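Home | Threads | Kit | Radio | Signal | About

January. Posted by the account owner, Kakari Van Notes

Right. Thread on getting signal in the van because I keep getting asked and I keep typing the same reply out.

Short version. Bought the Gekanard booster before Christmas. It works. Not everywhere. Took me three goes to fit it properly and two of those were my own fault.

First thing. A booster needs something to boost. If there's no signal at all outside the van there will be none inside. Seen so many one star reviews from people parked at the bottom of a quarry.

Walk about with your phone held up before you spend any money. If you get one bar on the roof you've probably got a case for it. If you get nothing, save up for satelite instead.

Where I park most is the yard behind Campos. Metal sheds both sides. Used to get one bar by the back doors, none in the cab. Now two or three in the cab, and calls don't drop. Data still slow at teatime when everyone's home.

Aerial. Mine's the stubby one, on a bracket off the roof bars. I first had it on the wing mirror arm like the lorry lads do. Rubbish on a van with a high roof, half the sky is blocked by your own bodywork.

Separation matters more than anything. Outside aerial and inside aerial too close and the box hears itself, gets upset and turns itself down. Little light goes orange. Mine was orange for a week and I thought that meant "on".

Moved the inside one from the dash to low down by the passenger seat and it went green straight off. Same kit, same cable. Felt a right idiot.

Cable next. Don't coil the spare up tight behind the seat. Loose loops if you must. Better still buy the right length. I had miles too much becuase I guessed.
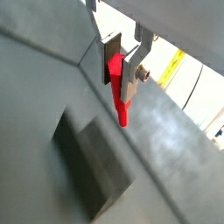 Ilel replied to the cable bit saying they cut theirs down and crimped a new end on, and it's been worse ever since, so would I just leave the extra in. Yes. Leave it in. Unless you've got the proper crimp tool and have done a few before. A bad end loses you more than a couple of metres of spare will.

Also Ilel, check the centre pin isn't bent. Did that to mine on the second go. Looked fine from the side.

Power. The plug-in lead is OK for trying it out. I've wired mine to the leisure battery through a fuse and a switch. If you leave it on the starter battery over a long weekend don't come crying to me.

Cost. Box, aerial and bracket came to around 200 quid second hand. New is a lot more. The bracket alone was 33, for a bit of bent metal, still cross about it.

Check it's a legal one for where you are before buying. Some of the cheap ones on auction sites aren't, and they can mess up the mast for everyone near you. Look it up on the regulator's site, takes five mins.

Speed. People want numbers. I don't really have any, I had one test say 50 down at a services and the next one say 4, didn't move an inch. So. Take tests with a pinch of salt.

What it's actualy good for: calls. Sat nav traffic. Messages going first time. What it's not for: four kids streaming in the back.

CB people, no, it won't touch your CB. Different thing altogether. Keep the two aerials well apart though. I got a buzz on mine till I moved it to the other side.

Low bridges and car parks. Add the aerial to your height!! Write it on a bit of tape on the sun visor. I've got the fold-down mount now, after a scrape.

Somebody asked will it do a caravan and a car at once. No. Inside range is tiny, arm's length or so on mine. Put the inside aerial where you actually sit.

1000 odd miles on it now and nothing has come loose apart from one cable tie. Will do the roof sealing in another thread, got to go, kettle's on and I'm on at 6.

Recent threads
Fuse sizes, again
Gekanard box, first week
Which side for the CB aerial
Roof bars that don't whistle
Parking up near Campos, what signal you get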